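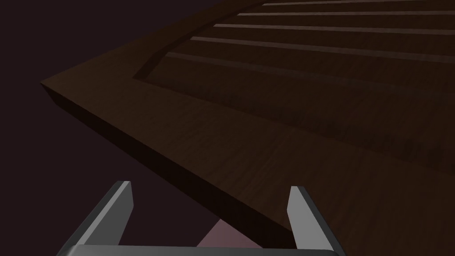
Ticket 3231
Subject: Grant totals on the public budget page don't match the council packet
Opened by: Viorica Avram, City of Stinville, Finance
Opened: Sep 8, 2023
Product: Plivalura Open Budget
Status: Resolved

Hello, and thank you in advance for your patience with me, as I'm going to give you the whole story and it has a few twists in it.

We publish our adopted budget through Plivalura so that residents can look up what the city gets from the federal government and what we spend it on. There is a lot of interest in that page right now. The council is weighing a resolution that could put some of our federal money at risk, and people on both sides of it have been quoting our numbers at public comment. On Tuesday evening a resident stood up and read out the federal total from the web page, and it was not the total printed in the packet the council members had in front of them. The page was higher. You can imagine how the next ten minutes went.

I went through it the next morning with a cup of coffee and a highlighter. The packet is right. It agrees with our ledger in Drundel to the penny. The page is showing 13 grant lines under Public Safety that also appear under Intergovernmental Revenue, so they are being added in both places.

What I have tried so far: clearing the cache, republishing the page, and loading the Drundel export again from scratch. Republishing changed the time stamp and nothing else.
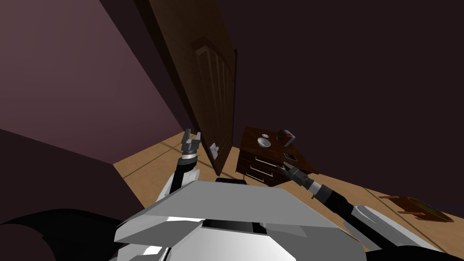

Category: Data import / Fund mapping

Hi Viorica, thanks for writing all of that out, it saved me a good many questions. I pulled your last import and I can see the same lines you do. They all carry fund code 652. Do you know if that code was split or renamed at any point this year? Our mapping table has it pointing to 2 parents, and the page adds up whatever it finds under each one. - Plivalura Support

Yes! We moved the pass-through grants out of Public Safety last December, after the auditors from Stanciu asked us to keep money that comes by way of the state apart from our own police budget. I thought the old parent had been closed out. I have asked down the hall, in case somebody remembers it better than I do.
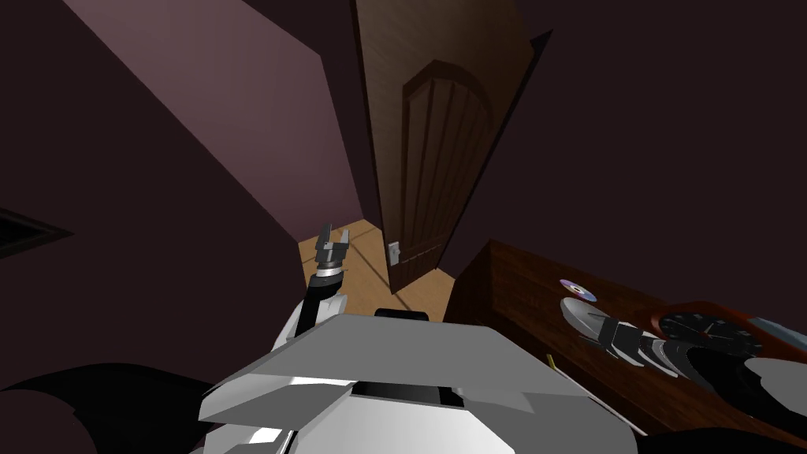
Emilian Avram: Adding myself to this one. The old parent was left open on purpose so the prior-year comparison would still work, and I would hate to lose that. Council members do look at the year-over-year chart, especially with the resolution coming back for a second reading. Could it be closed for the current year only?

It can, and I'm glad you mentioned it before I went in and closed the whole thing. The mapping has an end date field that is easy to miss - it sits under the Advanced tab. I've written up the steps below so you can do it yourselves and keep the change in your own log. - Plivalura Support
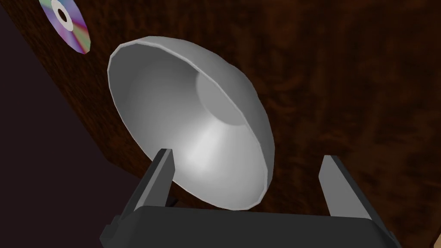
Steps to fix the mapping

1. Sign in as an administrator and open Fund Mapping.
2. Search for 652 and pick the row whose parent is Public Safety.
3. On the Advanced tab, enter the last day of the prior fiscal year as the end date, then save.
4. Leave the Intergovernmental Revenue row alone.
5. Run the Drundel import again and preview the page before you publish.

Viorica Avram: Done, and the preview matches the packet. The comparison chart still has its older bars, so Emilian is happy too. I put a short correction note at the top of the page with both totals on it, and the clerk is sending the same note to the resident who caught it. Please go ahead and close this, and thank you again for being so kind about my long messages.

Closed by Plivalura Support. Reply to this ticket to reopen it.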